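How to Tame the Window Side of a Room: Blind, Ledge, Cords, Carpet

Posted by Stovside | October 2018
Filed under: Small Rooms, Cords & Cables, Windows

Every room with a good window has a bad strip of floor under it. The table goes there for the light. The power strip goes there for the table. Then come the chargers, and a jacket, and the small objects that live on a ledge for so long that they become part of the building.

Ours is room 202 of the Benjelloun building, 451 square feet with a gray carpet and more glass than we deserve. We have rearranged it more often than we have vacuumed it. The method below takes one afternoon, or two if you stop to read the old mail you find behind the table.

What you'll need

A damp microfiber cloth and a dry one
A vacuum with the narrow nozzle (check the closet, it's never on the vacuum)
Masking tape and a pen
Hook-and-loop cable ties
A flat cord cover made for carpet, if a cord has to cross a walkway
One wall hook or a coat stand
A shoebox

We use Flerkel ties, which come in a bag of 70. You will use nine and then own the other 61 forever.

Step 1. Clear the ledge first

Start high. Dust falls, and it would be a shame to do the floor twice. Take everything off the ledge and put it in the shoebox. Do not sort it yet. Sorting is how a person ends up sitting down at two in the afternoon testing pens.

Wipe the ledge with the damp cloth, then the dry one. Get into the joint where the ledge meets the frame, where you will meet several flies who did not plan well. If there's a metal rail under the glass, run the cloth along the top of it and underneath. The underside is worse.

Dark window frames show dust and white ledges show everything else. If you have both, you can look forward to a full range of disappointments. Do the frame with the cloth barely damp, top to bottom, and don't spray cleaner straight on it. The drips will head for the wall.

Step 2. Deal with the roller blind

Pull the blind all the way down. Most people haven't seen the top third of their own blind in years, and there's often a tan line. Vacuum it lightly with the brush attachment, going side to side, and then wipe the bottom bar. That bar is what everyone grabs, and it looks like it.

Let it back up slowly. If it rolls crooked, pull it all the way down again and look at the tube. A strip of masking tape stuck to the bare tube on the side that sags will usually straighten things out. Add one layer, roll it up, check, and repeat. We have a Tenen blind at home that has been running on four layers of tape since the day we fixed it "for now."

Now decide where the blind should sit on a normal working day. Partway is the answer for most rooms. You want the sun off the table and some view left underneath, so that you can still tell whether it's raining before you go out without a coat. Once you've found the height, make a small pencil mark on the wall beside the window. The next person will ignore it, but you'll know.

Step 3. Look at what's on the floor

Get down there. Standing up, you see a table with some wires near it. On your knees, you see that the power strip is lying in the open, that its cords have picked their own route across the carpet, and that one thin cable on the far side doesn't seem to be part of anything.

Our window side has the full set: gray carpet, white table, black phone on it, black garment draped nearby, power strip on the floor below with its black cords wandering off, and a loose white cable taking the scenic route. The second picture has the pale roller blind and the trees and brick building outside.
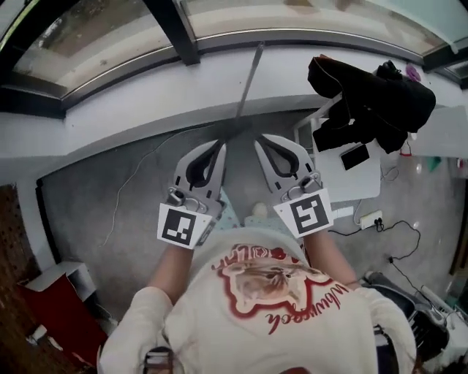
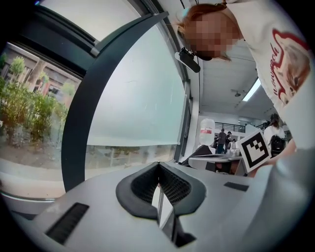

Step 4. Label before you unplug

Nobody wants to do this step, and it takes four minutes. Tear off short bits of masking tape, fold one around each cord near the plug so it makes a little flag, and write what's at the other end. "Lamp." "Phone." "Printer." If you can't tell what's at the other end, follow the cord with your hand. Do not tug. Tugging finds the other end quickly, usually by bringing it to you.

Any cord that goes nowhere gets unplugged and put in the shoebox. Any cord you're afraid to unplug gets a flag with a question mark. Come back in November. If the question mark is still there and nothing important has failed, you have your answer, or at least a spare cord.

While you're at it, look at the strip itself. Scorch marks, a wobbly socket, a cracked case or a plug that feels warm all mean it goes in the trash today. A strip plugged into another strip gets separated, however well the arrangement has been working out.

Step 5. Move the strip

The strip wants to be under the table, close to the wall, with its sockets facing somewhere you can reach. It also wants to stay out from under rugs, coats, bags and anything else soft, because it gives off a little heat and shouldn't be tucked in for the night.

If your table has a back rail, you can hang the strip from it. Use the keyhole slots on the back of the strip if it has them, and screws that fit. Double-sided tape will hold for a week and then let go at an hour of its own choosing. On a rented table, leave the strip on the floor against the wall base and be content.

Now put the cords back one at a time, longest first. Fold the slack into a loose figure eight about the length of your hand and put a tie around the middle. Loose means you can get a finger under it. Cords wound tight like a rope will remember it for years and punish you for it.

Step 6. Run the stray cable along the wall

A thin white cable in the middle of a gray carpet is a tripwire with good contrast. Its place is along the wall base. If the base is white too, so much the better, and the cable will practically disappear.

Begin at the end that can't move. Work along the base with small adhesive clips, one every foot or so, and press each for a slow count of ten before you go on. Clean the base with the cloth first and let it dry. Clips stick very well to dust and then leave with it.

If the cable simply has to cross open floor, cross at the narrowest point, straight, under a proper cord cover. Don't run it under the carpet. We have seen it done, and we have seen the carpet afterward.

Step 7. Find a home for the jacket

You'll notice we haven't touched the clothing yet. A jacket near a table is a symptom. It hangs where it hangs because that's the first thing its owner reaches that is the right height. Telling people to use the hook in the hall has been tried.

Put a hook where the jacket already goes, or as close as the wall allows. For grown-up coats, over 70 inches off the floor is too high for half the household, so aim for shoulder level. Keep it clear of the window so that sleeves don't end up behind the blind, and clear of the power strip for the reason given in Step 5.

Step 8. Vacuum, finally

Mottled gray carpet was invented to hide things, and it's very good at its job. Do the edge along the wall base with the narrow nozzle before you bring out the big head. Then go over the open floor twice, in two directions. Lift the cords over the vacuum. Do not race the vacuum over the cords.

Anything long and thin that has been leaning on the sill (curtain rod, broom handle, that pole) should be laid flat along a wall or stood in a corner before you start. A leaning rod waits until your back is turned.

Step 9. Open the shoebox

Three things may go back on the ledge. You pick. The rest gets a drawer, a bin or an owner. If you try for four, wait a month and count again.

The table gets the same treatment: what you use every day stays on top, with the phone cord coming up at the back edge so it doesn't cross where your elbows go.

More in this series: Radiators and What Falls Behind Them | The Drawer of Adapters | Washing a Blind in a Bathtub

Get the Stovside letter once a month. 3,485 readers so far, and you can unsubscribe at the bottom of any issue.

This site uses cookies to remember your settings. By continuing to browse you agree to our cookie policy.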